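The rule book on the bench

I have a soft spot for rule books. Give me a three-ring binder with a coffee stain on it and I'm happy for an afternoon, which may explain why I was the one who got sent to Cukimach to see how a small repair firm lets a robot anywhere near a processor socket.

Cukimach refurbishes workstations. Big, heavy things that offices throw out too early, mostly. The firm bought its first arm from Feretti, wrote a page of rules for it, and then spent the next few years finding out what should have been on the page. The current version is known in the building as the Thiele sheet, after the street the old workshop was on, and it covers everything from static straps to who is allowed to edit a motion program after lunch (fewer people than before lunch, I was told, and I couldn't work out whether that was a joke).

The bit I'd come for was section 3, open sockets. If you've never fitted a processor yourself, the short version is that it's a small, flat, expensive square that wants to sit perfectly level, and there are a great many ways to be clumsy with it. People manage it with fingertips and held breath. A gripper hasn't got breath to hold, so the sheet does the fussing on its behalf.

First rule: no fingertip goes near the socket unless the load plate is fully raised. Half open counts as closed. The operator looks, the camera looks, and both have to agree before the arm drops below its waiting height. I asked what happens if they disagree and got a very patient look. You stop, you raise the plate properly, you start the step again from the top.
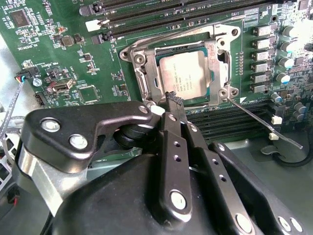 WORKSHOP PRACTICE

With the plate up and the retention levers out of the way, you start to appreciate how little room there is. The black fingers come in towards the processor with memory slots on one side of them and a row of chokes not far off, and the pad at the tips meets the processor area right at its lower edge. I'd imagined something much daintier! The gripper looks enormous next to the part it's dealing with, all bolts and link arms, and you do find yourself leaning back a little.

That's where the second rule comes in, and it's my favourite because it's so dull. Approach from the side you've cleared, and only from that side. Every board type gets a drawing with one approach lane marked on it, and anything that might wander into the lane gets tied back before the arm is switched on. Loose cables are the great enemy. Cukimach will happily wave through a scratched case, but a stray lead in the lane gets the whole job sent back to the prep bench.

The third is about force. The limit for socket work is set in the controller, locked, and printed on the job card so you can compare the two without opening a menu. If they don't match, the card wins and the arm stays parked until someone has found out why. I like this very much. I've worked in places where the screen always won, and we all got used to it being wrong.

There are things I'd argue with. The sheet has 772 lines in it now, up from a single page, and I don't believe anyone keeps 772 lines in their head. A newer operator showed me a folded bit of card in her overall pocket with the ones she uses every day. I'd make that card official and stick the rest in a drawer, but then I'm not the one who has to explain a bent pin to a customer.

Prulura, who make the training software, take the other view and want more written down. Their module for socket work goes through the lot, screen by screen, and you can't skip ahead. I did it on Wed 4 April, in one sitting, with two cups of tea, and failed the part on static straps. Fair enough – I'd put mine on the wrong wrist for the task and then reached across the board.

What I'd pass on to anyone writing their own sheet is fairly modest. Put the stop conditions at the front, before the steps, so they get read while people are still fresh. Say who may restart the arm, by job title, and keep that list short. Date every change and write down what prompted it. Cukimach only started doing that last July, and there are older lines in the sheet that everyone obeys and no one can account for. Line 40 says the bench lamp must be on the left. I asked three people why. It's still on the left.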